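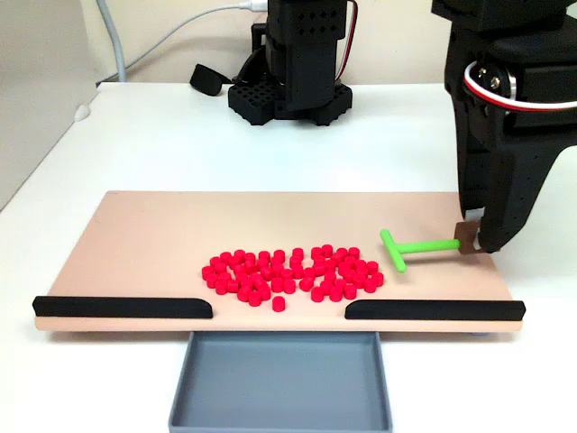

Fig. 5. Sorting board, green pusher in the right-hand gripper, tray at the front gap.

Home | Manuals | Bench Cells | Sweeping Station | Contact

Section 9: Setting up the sweeping station

Updated September 16, 2023 by Dimas Sopacua

Okay, if you've made it through the power-up section you're ready for the part I like best. At Lumenta we used to clear pegs off the sorting boards by hand, with the side of a ruler, and I did it for long enough that I can still feel it in my wrist. The arm does the sweeping now. What's left for you is getting the board right before it starts, and that takes more attention than I expected when we switched over in August!

Before you start

You'll need the board, the gray tray, the green pusher and one bag of red pegs. Sign in on the Nandeo screen with your own name (please don't use mine, I get all your alerts).

Setting up

1. Press Hold on the Nandeo screen and wait for the steady light. Keep your hands off the table until you've got it.

2. Lay the board flat on the table with the black rails toward you. The rounded ends of the rails face each other, and the opening between them is where the pegs go out.

3. Set the empty tray on the table right up against the front of the board, lined up with the opening. I run a finger along the join -- if my nail catches, I push the tray in again.

4. Pour the pegs out a little left of center, toward the front half of the board, and stand them up on their flat ends. Close together is good. The heap doesn't have to be tidy, and an oval blob with a few holes in it is fine. Don't spend your morning making rows like I did.

5. Offer the pusher to the gripper by the small brown tab, with the long green shaft lying across the board and the short crossbar at the peg end. Tap Close and let the fingers come to you.

6. Let go, step back past the floor tape, and tap Check Grip. If the shaft droops or swings, tap Open and do step 5 over.

7. Tap Run. Stay for the first few strokes, then go do your other work.

CAUTION: The fingers close harder than they look like they will. Hold the shaft when you load the pusher, never the tab.

CAUTION: Don't reach in for a stray peg while the arm is running, even if it's sitting right there by the opening. Press Hold first. I know, I know. I've been told off for this one myself.

Note: Swap the tray at 400 pegs. It will take more, but then it's a pain to lift out without spilling.

Note: If pegs start tipping over, drop the stroke speed one notch before you call me. Board dust will do it too, so wipe the board down at the start of your shift.

What changes for you

A few people on the Uvska line asked me what their day looks like with this thing running, so I'm putting it here. We get through roughly 2,000 pegs a shift at one station. You won't be sweeping any of them, but you'll be loading boards, swapping trays and logging stops, and one person can look after two stations once they're comfortable. I wouldn't try it in your first week. The log matters more than it used to -- when I swept by hand I just knew a batch was bad, and now the only way I find out is if you write it down.

Your break times stay the same. Press Hold before you go, and hang the tag on the rail by the door so the next person knows the station's yours.

For changing the gripper fingers, go to Section 10.

3 comments | 12 shares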